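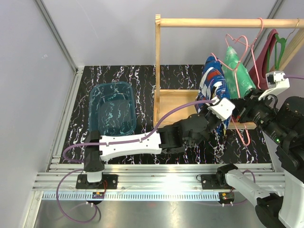 Rack end of the bench, garments going on. Teal bin empty.

November, entry 10. Rack + hangers, contd.

Pale enclosure, black marble top, same as before. Wood rack stays at the right, parallel to back wall. Tried it nearer the middle this morning, no good, nowhere left for the bin.

Garments: blue patterned one and the mint one with whitish patches, plus others from the Kincaid bag. Blue is the awkward one. Thin stuff, bunches up into a long narrow bundle as soon as it's off the flat, then you can't find the shoulders. Mint behaves better but slides.

Pink hanger: keep using it, shows up well against the black. Sloping bar catches necklines if you go in too steep. Go in low, one shoulder, then the other, dont pull.

Rod measured 297 mm above the tray at left post, 187 at the clip mark on the old Tratilero rack, so the old notes are useless for heights. Cross them out. Base tray panel comes up if you lift the rack by the rod, so carry it by the posts pls.

Bin: left half of the surface. Tip clothes out before starting, dont fish for them one at a time, takes forever and they come out knotted. 185 g for the blue one on the Ukholm scales, mint not weighed yet.

To do
- weigh mint
- more hangers, same shape (ask Pleltska what they have)
- scribble on left wall, try the mild cleaner frist
- wipe veins side to side, smears show badly on the gloss
- fold everything back in bin at end of day, not over the rod

Stopped 4.40. Heights again tomorow.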